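Teaching the Arm to Push
By the Ameck workshop desk
May 5, 2019

The robotics lab at Flarnudance occupies the ground floor of a former print shop in Cusorville. Its current project, called Erraji, asks an industrial arm to push small objects across a flat surface on spoken or typed request. No line of the pushing behavior is written by hand. It is learned from recordings of people doing the job by remote control.

An operator holds a small controller and watches the table. Moving the stick moves the tip of the arm in two directions, at a fixed height over the work surface. The software stores the position of the tip and a camera image 7 times per second. An instruction is attached afterward – "move the green star away from the green cylinder," for instance – and the pair becomes one training sample.
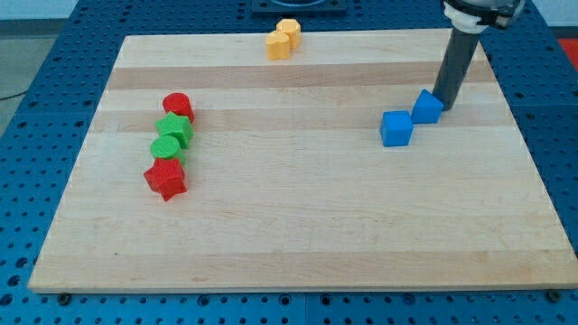
Pushing looks like the easy part of manipulation, and for a person it mostly is. For a controller it is awkward. A block struck off center rotates as well as slides, and a star rotates differently from a cube. Two pieces in contact behave as one body until they separate, and the moment of separation is hard to predict. Operators correct for all this without thinking, in small back-and-forth strokes, and those corrections are the part the lab most wants on record.

The first collection run, in January, produced 300 demonstrations. Of these, 228 were kept. The rest were dropped for long pauses, which the trained model copied faithfully: it would approach a block, stop, and stay there. Operators are now told to keep the tip moving and to end a recording early if they lose track of the goal.

The next target is 1,000 usable demonstrations, with more starting layouts in which the pieces are already touching. Guiding the arm by hand was tried as well. It gave smoother paths, but the operator's forearm blocked the camera for much of each stroke, and the lab went back to the stick.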